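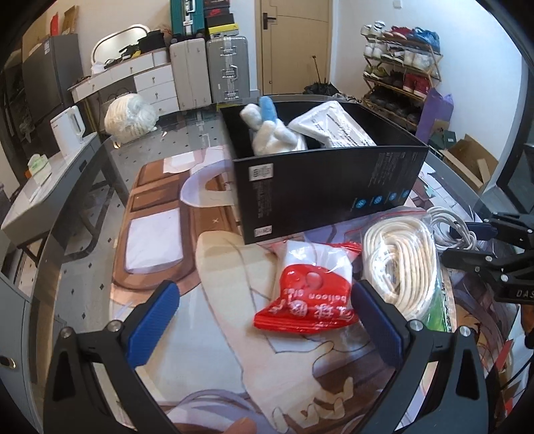
Gripper build, part 4

The new jaw pads went on Friday. The old ones were smooth, and thin plastic slid out of them as soon as the jaws tilted. The ribbed ones are blue and sit on the inner faces of both jaws, ribs facing the part.

Small clear bags are the test item for now. They have no stiff edge to close on, so the approach has to come in low with the jaws open wide, and the table gets in the way. The glass top is worse than wood for this. I put a printed cloth over it, which adds friction, but the busy artwork gives the tracking more to chew on than I wanted.

Logging is done by Tikar, my own script. It writes jaw opening 18 times a second and starts a new file every 1,000 rows. The first version kept everything in memory and died somewhere past 4,000.

Open items:

Jaw opening drifts after a restart. Zero it by hand until the homing routine is fixed.
The left pad needs a second screw.
Coiled cable in a zip bag is next. It is heavier and the weight shifts inside the bag, so I expect to raise the closing force.

Script and pad drawings go in the Woririne folder once the hole spacing is final.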